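Home | Manuals | Ekside Dehydrator | Section 4

4. First drying run

Read Section 3 before you start. The Ekside must stand on a level surface with a clear space behind the vent.

1. Wash the trays in warm soapy water, rinse, and dry them.
2. Slide the empty trays in, close the door, and turn the dial to FRUIT.
3. Run the unit empty for one hour. A slight smell from the heater is normal on the first run.
4. Switch off and let the trays cool.

Note: The heater draws 700 watts. Do not share an extension cord with a kettle or toaster.

5. Core and slice the fruit. One full load is 1000 grams of sliced apple, weighed after coring. 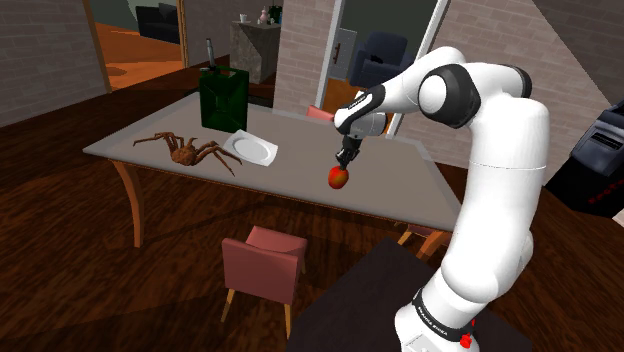

Do I need to peel the fruit first?
Peeling is optional. Skins left on turn chewy and add a little to the drying time.

6. Dip the slices in lemon water if you want them to stay pale, then drain them well.
7. Lay the slices in a single layer. Leave a small gap between them – air has to pass on all sides.
8. Load from the bottom rail up. With a half load of 390 to 500 grams, use every second rail.

Caution: Do not line the trays with foil. It blocks the airflow and can trip the heat cutout.

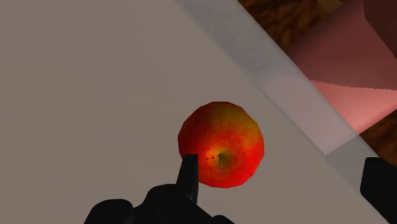
Nandini Lobo
Product Guides Editor, Jolley Kitchen

9. Set the timer to eight hours and press START. The green light stays on while the fan is running.
10. After four hours, swap the top and bottom trays. Use oven mitts.
11. Test a slice by letting it cool and bending it. It should fold without any moisture showing at the break.

If the slices are still damp, add one hour at a time. Thick slices and humid weather both slow things down – a run in March may finish well ahead of one in summer. 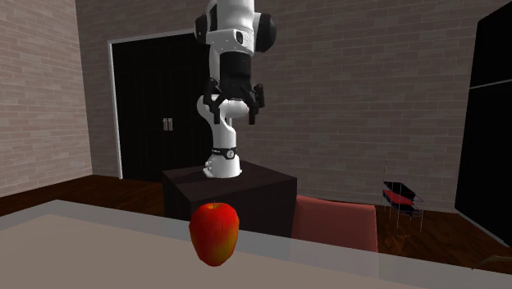
Once the load is done, leave the door open until the trays are cool, then move the fruit to a jar with a tight lid. Shake the jar daily for a week. If drops form on the glass, return the fruit to the trays for another hour.

Spare trays are sold singly under part number 1752.

Related sections
Section 3: Choosing a place for the unit
Section 5: Herbs and leafy greens
Section 6: Cleaning the fan cover
Jemido tray liners: sizes and care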